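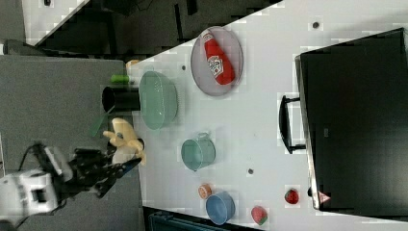
About Urkard

Urkard is a local news company covering courts, police, fire and schools in the towns of Velberg and Pearce. We publish online every day and put out a printed edition on Saturdays, which you can pick up free at the library, the bus station and most of the diners along Bestgate Road.

We love this work! Most of us grew up within a short drive of the county courthouse, and we still get a kick out of walking up those steps in the morning with a notebook and no idea what the day will bring. The building's cornerstone says 1791, the heating seems nearly that old, and if you ever see one of our reporters in Courtroom 2 wearing a coat and gloves in February, come say hi during the recess.

How we got started

Urkard began as an email. When the last daily paper in Velberg closed its newsroom, a couple of us who had worked there kept going to the Monday arraignments out of habit, and we sent our notes to friends who wanted to know what was going on. Friends forwarded them to their neighbors. Somebody's aunt in Pearce asked if we could cover the district court over there too, and we said yes before we had worked out who would drive.

By the time the list reached a couple thousand readers we were writing it at a kitchen table until midnight, so we rented the upstairs rooms at the corner of Bestgate and Mill and set up as a proper company. We have 4 full-time reporters now, an editor, a part-time photographer and a rotating crew of students from the community college who file public records requests with more energy than the rest of us put together.

What we cover

Our main beat is public safety, in the wide sense. That means arrests and trials, and it also means the fire marshal's inspections, the dispatch center's staffing troubles, crosswalks near the middle school, the new rules for storing evidence, and what the sheriff asked for in this year's budget. We go to the school board when it talks about door locks and visitor badges. We go to the town council when it talks about streetlights (it talks about streetlights a lot).

When a school is locked down or closed, parents need to know quickly and they need it to be right. We post what officials have confirmed, we put the time on every update, and we leave out what's being passed around in group chats until we can check it. Sometimes that makes us a little slower than the rumor. We're fine with that, and our readers have been wonderfully patient about it.
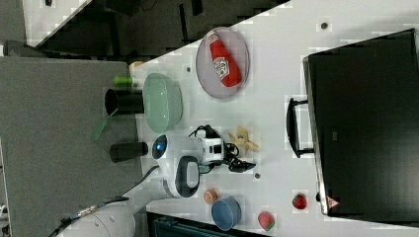

We also stay with a story after the first day. A lot of crime coverage stops at the arrest, and people are left wondering for months how it ended. Every case we report goes on a shared calendar, and one of us checks the docket until there's a plea, a verdict, a dismissal or a sentence. If charges are dropped, the update runs in the same spot on the site as the original story, and the original gets a note at the top with a link.

How we handle names and photos

An arrest isn't a conviction, and we try to write as though the person's grandmother is reading, since in a place this size she probably is. We don't publish booking photos for misdemeanors. We don't name anyone under 18 who is charged in juvenile court. We don't name victims of sexual assault unless they ask us to, and we ask witnesses before using their names even when those names are in a public document.

If we wrote about you and your record has since been sealed or expunged, send us a copy of the order. An editor reads every request, and you will hear back either way.

Corrections

We make mistakes, and we fix them where you can see them. Each correction says what was wrong and when it was changed, and all of them are kept on a single page linked from the bottom of the site. Our favorite is still the one about the stolen tractor that was reported in Velberg when it had been in Pearce the whole time. We heard from both towns.

Who pays for it

Readers, mostly. A membership keeps the site open to everyone, including people who can't pay, and members get the Friday court preview and a seat at our newsroom evenings. Local shops and a credit union buy ads in the Saturday edition. Advertisers don't see stories before they run. We don't take money from police unions, bail companies, law firms with cases in our courts, or anyone running for office.

Come see us

The newsroom is open to visitors on weekday afternoons. There's coffee, a couch with a bad spring and a wall map of the county that people can't resist sticking pins in. We get about 200 tips in a normal month by phone, by email and on scraps of paper slid under the street door, and a surprising number of our best stories started with somebody stopping by to complain about something else.

Our next newsroom evening is Mon 14 January, downstairs in the Bestgate Road reading room. We'll be showing people how to look up a court case for themselves, how to read a police log and how to ask for a public record without getting stuck. Bring a question about a real case if you have one. Kids are welcome, and the side entrance has a ramp.

To send a tip or ask for a correction, use the contact form or call the news desk. For memberships and newspaper delivery in Pearce, ask for the front office.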